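I have been meaning to write up our visit to the open afternoon at the Standelside workshop ever since October, and since two of you asked about it at the last meetup, I've finally sat down with a pot of tea and my notebook.

The workshop belongs to Plenell, who build test setups for two-armed robots, and it sits at the far end of the old mill road in Prerkorholm (follow the signs for the garden center and keep going after you're sure you have missed it). They opened the doors at 1:30, gave everybody coffee and a very good plum cake, and then took us through their house rules for running a bench. I had expected to be bored by that part and came home with nine pages of notes!

Their rulebook is called the Hegde sheet, after the first project it was written for, and it is short enough to hang beside each bench. The first rule is that the table is cleared of everything the task doesn't need. Pens, mugs, phones, the spare screwdriver you put down for a second, all of it goes on a cart behind the yellow line. The second is that the backdrop and the tabletop stay dark and plain, so that the parts are easy to pick out, and so that one day's work can be fairly compared with another's.
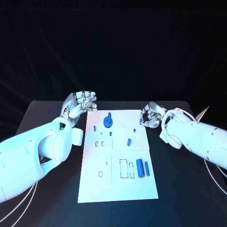 The third rule took up most of the discussion, and it has to do with people. When the arms have power, visitors and staff alike stay behind the line, and the person on the stop button does nothing else. No typing, no chatting with guests, no "just reaching over" to straighten a part. If a part needs straightening, the run is stopped, the arms are parked, and only then does anyone step in. Our guide admitted that this slows them down, and told us they plan 10 extra minutes into every session for it, which I thought was sensible and rather generous.

We were also shown how they write things down. Every attempt gets a line in the log, good or bad, and a dropped peg counts as a bad one even if it lands in a handy place. They won't quote a success rate to a customer until they have 100 attempts on the same layout. One batch ran to 105 when somebody lost track, and they kept all of them in, on the principle that you don't get to choose which ones to throw away afterward. I wish my own old employer had been so strict!
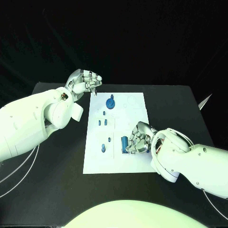
*The right hand around the tall blue cylinder, with the left hand up over the corner of the sheet.*

After the coffee break we talked about layouts. The printed outlines are there so the person setting up has something to work to, and the rule at Plenell is that whoever lays out the parts asks a second person to check them against the sheet before the power goes on. It takes next to no time. They also keep the old versions of every layout in a flat drawer with the version number penciled on the back, and a layout with a torn corner or a curled edge is retired that same day. A gentleman in our group asked whether tape wouldn't do, and was told, very kindly, no.

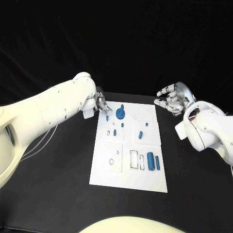

**Written by the visits secretary, Prerkorholm Makers' Circle**

My favorite rule was the one about hands starting clear. Before each attempt both hands are to be empty and away from the parts, and the operator says "clear" out loud, even when working with a colleague of many years. I asked if people felt silly doing it. Apparently they do for a week or so, and then it feels odd to leave it out, a bit like a seat belt.

We finished at 4:15 with questions, most of them on cables. (They want them routed low and well out of the arms' reach, and checked at the start of every shift.) Plenell will let other clubs copy the Hegde sheet as long as the name stays on it, and I have a paper copy for anyone who would like to borrow it. Wear warm socks if you go, as the floor is concrete and the tour is longer than it sounds. The bus back leaves from the garden center side of the road.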